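About Fledirton

Apr 11, 2026
By Sointu Miettinen

Fledirton is a small software company. We build and repair websites that run on content management systems, and most of our work is the part visitors never notice: forms, editor screens, search, moving old pages to a new system. We are 12 people in two offices, and we have 42 customers with a running support agreement.

The company was started by Eero Kinnunen and Ilango Unnithan. They had worked together at a printing house, where they took care of a product catalog that could only be updated at night. Their first tool, a script for moving the catalog to a new database, later became Nasitz, our migration package. We still use it in almost every project, although very little of the first code is left. 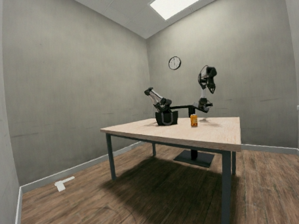
Wall clock and ceiling light, with two black robot arms on the table.

What we do

Most customers come to us with a website that already exists. Maybe the company who built it has closed, or the version is so old that the editors are afraid to press Save. We begin with a review of the code and the content types, and we write a report in plain language. The price of the review is fixed. You can take the report to another supplier if you like, and some customers have done so.

After the review we agree on the work in periods of 6 weeks. Every period ends with a release to the test server and a call with your editors. We prefer to speak with the editors directly – they know which field is confusing and which button does nothing.

We also maintain Fluvitari, a form module with its own validation rules. It has 555 automatic tests at the moment, and Ruan Masilela is the person who will ask you to write one more. 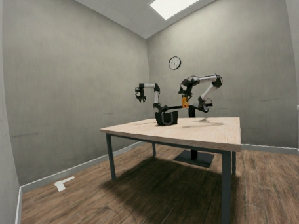
How we work with you

You will have one contact person during the whole project. Support requests are answered on working days, in English or Finnish. We do not take projects where we can't see the source code, and we don't host websites ourselves. For hosting we can help you to compare the offers.

Eino Lappalainen leads the support team. If you want to join us, write to him also, we read every application. The next trainee place opens in October.

Recent items

Nasitz: mapping old media folders
Required fields and hidden fields in Fluvitari
The Blöndal intranet project, part 2
Trainee place on the support team

Comments

Marta: Do you review sites with only one editor? Ours is quite small.

Sointu Miettinen: Yes, we do. The review is the same, only the report is shorter.

petri_k: The link to the Nasitz manual in the footer goes to the old version.

Ruan Masilela: Thank you, it is corrected now.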